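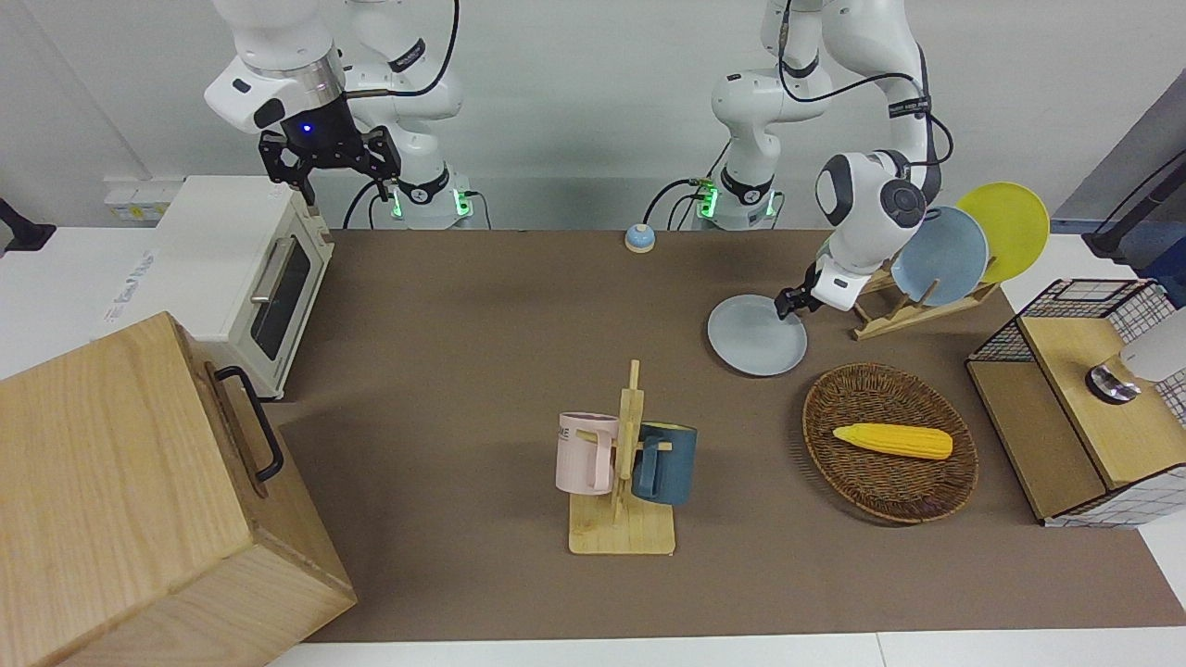
Prarkemus Tabletop Kit: Gallery
Dec 3, 2019

Prarkemus has been selling its two-arm kitchen kit since September, and the brochure promises "hands-off tidying for any counter." I've read that sort of line before. The price is $1627 a month for the pair of arms, with setup done by their reseller, Remholm. You get the arms, the grippers, the software and a support line. You don't get the table, and you will need a big one.

The job on the day was plates and a dish rack. I picked it because the brochure claims 100 plates racked out of 100. It doesn't say what size the plates were, how long each one took or who set them out beforehand. I asked Remholm for the test notes and was sent the brochure again.

What I can say from the pictures is modest. The gripper has two fingers and holds a plate by the rim. The rack is an ordinary slatted wooden one, so at least they didn't build a special holder for the sales pitch. Mugs hang on a tree close by, which matters if your own counter is as crowded as mine.
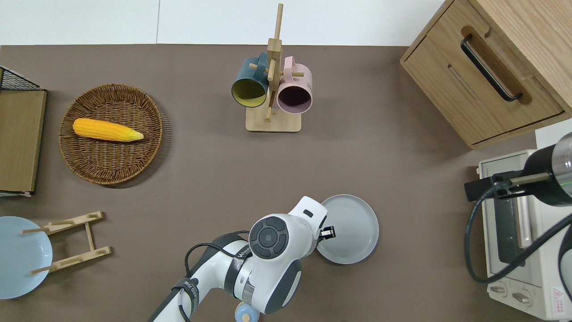
Gripper down at the gray plate, with the rack on the left and the toaster oven on the right.

Look at how much of the table the arm takes up. The Desmet kit I reviewed before this one had the same problem, and its sales people didn't like to talk about it either.

I'd want a month's trial before signing anything. Prarkemus offers 2 weeks, and only if you pay for delivery both ways.

Text and review: Bhavana Acharya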